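Ticket 647
Subject: Handling arm stops during placement tasks at the Breltside room; query on working rules
Raised by: Ffion Landeg
Assigned to: Catrin Harries
Opened: Jul 31, 2018
Priority: Normal
Status: Closed, with follow-up

Summary of the problem

The arm at Breltside is being used to pick up, turn and set down light household items next to furniture. During the morning session it halted twice with a grip force warning while it was holding a round white item. The operator cleared the warning from the desk on both occasions and resumed. No damage was found and no person was inside the marked area.

The ticket was opened for two reasons. The first is the warning itself. The second is that the site rules, as they stand, do not say who may clear a grip force warning, or whether the item must be put down before this is done. The operator acted in good faith and within the rules as written.
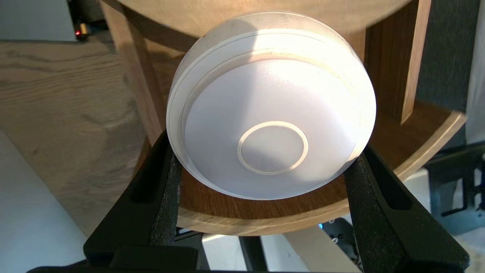
Category: Handling rules / Grip and release

Items with a smooth face and a thick rim are to be held by the rim. Both finger pads should be in contact before the arm is lifted, and the face of the item should be kept clear of the fingers. The item was being held in this manner, with the textured pads against the frosted rim, and Support has no objection to the grip.

The warning limit had been left at the value used for the previous set of items, which were heavier. Section 2 of the Briner handling rules asks that the limit be checked whenever the type of item changes. The session sheet has no box for this check, and it is therefore easily missed.

Log of actions

Entry 1, Catrin Harries
Settings file requested from site and received. Grip limit confirmed as carried over from the earlier set. Asked site to lower the closing force to 70 per cent of the present setting and to repeat the task at slow speed.

Entry 2, Ffion Landeg
Closing force lowered as asked. Task repeated five times at slow speed, with no warning. I then returned the arm to normal working speed and the warning came back once, as the arm swung in towards the lower shelf. I pressed stop, supported the item by hand only after the arm had come to rest, and opened the fingers from the desk.

Entry 3, Catrin Harries
Thank you. The order of steps you followed is the correct one and will be written into the rules. A warning at working speed only, and on the approach to the shelf, suggests that the swing is adding load at the fingers. Please reduce the approach speed for the final part of the movement and leave the closing force where it is.

Entry 4, Ffion Landeg
Approach speed reduced. No further warnings for the rest of the session. I should like it noted that the slower approach adds up to 5 seconds to each placement, and that Pilar Maldonado has asked whether this can be allowed for in the timetable.

Entry 5, Catrin Harries
Noted. The timetable is to be adjusted. The speed is not to be raised again to recover the time.

Category: Working area / Floor, cables and drawers

While the ticket was open, Support also reviewed the working area against the Hopkin room checklist. The checklist was drawn up in March and applies to any room in which an arm works near ordinary furniture. Three of its points are relevant to Breltside.

Cables and power bricks on the floor must be outside the path of the arm and its stand. Where a cable has to cross open floor, it should be fixed down or run along the foot of the wall. Coiled cables need particular attention, as they can be drawn out a long way before anyone feels the pull.

Drawers are to be closed before the arm travels past them, unless the drawer is part of the task. If it is part of the task, the session sheet must say so, and the position of the open drawer must be entered before the first movement.

Wall sockets and plates are to be kept within reach of the operator without stepping over a cable.

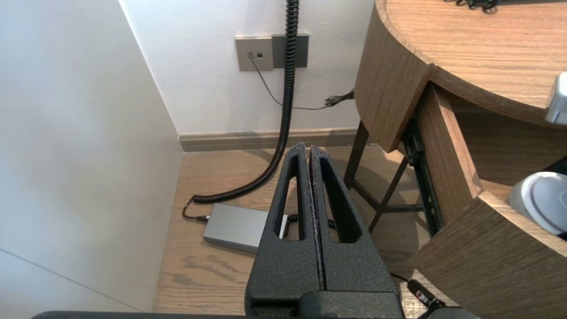
Luana Aguiar replied that she agreed with the rule on cables but found the wording on drawers too strict for daily use. In her view a drawer might be opened and shut many times in one session, and stopping to amend the sheet on each occasion would lead people to leave the sheet until the end, when it would be of little use. She asked whether one entry at the start, giving the furthest position of the drawer, would be enough.

Response from Support

The suggestion is accepted. One entry will be sufficient, provided that it gives the drawer at its fullest extent and that the arm's path is planned for that position throughout. If the furniture is moved, a new entry is needed.

On the floor, the coiled cable and the power brick are to be brought in to the foot of the wall before the next session. The loose cable with the red-and-white connector, on the floor near the desk, should be either connected and fixed down or taken away.

Changes to the rules

1. A grip force warning may be cleared only by the named operator for the session – not by a visitor or a second member of staff.
2. The arm must be at rest before anyone reaches for the item. The fingers are opened from the desk.
3. The session sheet will carry a box for the grip limit, to be filled in at each change of item.
4. A second warning on the same item ends the task until Support has replied.
5. One drawer entry per session, at fullest extent, as set out above.

Rule 4 was queried by Seren Kemeys, who asked if it applied where the two warnings fell in different sessions. It does not. The count begins again with each session sheet.

Follow-up

Catrin Harries to issue the amended session sheet through Zastero. Ffion Landeg to confirm on this ticket when the floor has been cleared and the old sheets withdrawn. The reduced approach speed stays in force at Breltside until a further ticket changes it.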